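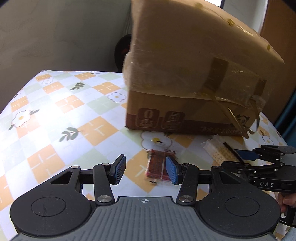 By Dwynwen Foulkes | 4 min read

Reviews > Kitchen > Kettles

Birka stovetop kettle, four months in

Bought in January after the electric one died on a Sunday with people round. Wanted something that sits on the hob and doesn't need a plug, our kitchen has two sockets and the toaster has one of them for life.

So. The Birka. Enamel, dark green, whistle on the spout, holds enough for 5 mugs if you use normal mugs and 4 if you use the ones my sister gives everybody. Heavier than it looks online. Full, it's a two-handed job for me, wrists not great.

Boiling time first because that's what everyone asks. Gas, biggest ring, full kettle – about 9 minutes. Half full is much quicker and to be fair I nearly always do half full now. The electric was faster. If you're a tea-before-the-bus person, don't buy this, you'll resent it by the end of the week.

The whistle. Loud. Starts as a sort of wheeze and then goes up all at once, the dog left the room the first few times. You can flip the cap up and have it silent but then you forget it, and I did forget it, and boiled it nearly dry while on the phone to Delia. Bottom was fine after. Bit of a brown bloom on the enamel outside which hasn't come off with bicarb or with the pink paste.

Handle. My main moan. It folds, which I thought would be useful and is not, because when it folds it lies against the body and gets hot. Proper hot. Keep it upright. Soledad Ibarra next door has the older one with the fixed handle and says hers never does this, so look for that one second hand if you can stand the colour (mustard).

Pouring is good. Really good. Narrow spout, no dribble down the front, you can fill a hot water bottle without scalding yourself. Better than the Juta I had in the old flat, that one threw water about like a watering can.

Lid's tight. Good when pouring, a pain when filling, and you can't fill it through the spout becuase of the whistle. So lid off every time, and the knob is small. Wet hands, forget it.

Limescale – we've very hard water here. Descale every fortnight or so, citric acid, leave it, rinse twice. The inside is plain enamel and it wipes clean as long as you can get your hand in. Mine just fits. My husband's doesn't, so guess whose job that is.

Chips: one, on the rim, from the tap. My fault. No rust yet but I'm watching it.

Also tried the Tuven for a weekend, borrowed. Steel, lighter, handle stays cool, whistle is a nicer note. But it poured badly and the base had a wobble on our hob. Gave it back on the Monday no regrets.

Would I buy the Birka again? Probably, the fixed handle one. Not at full price. Wait for the sale, it does come down, and check the box before you leave the shop as mine had no leaflet and I had to ring up about whether it works on induction (it does, they said, haven't tried it).

Stars, 4 out of 5. Lost one for the handle. Might have been half a star more if the whistle cap wasn't so stiff to flip.

Will update if the chip goes rusty.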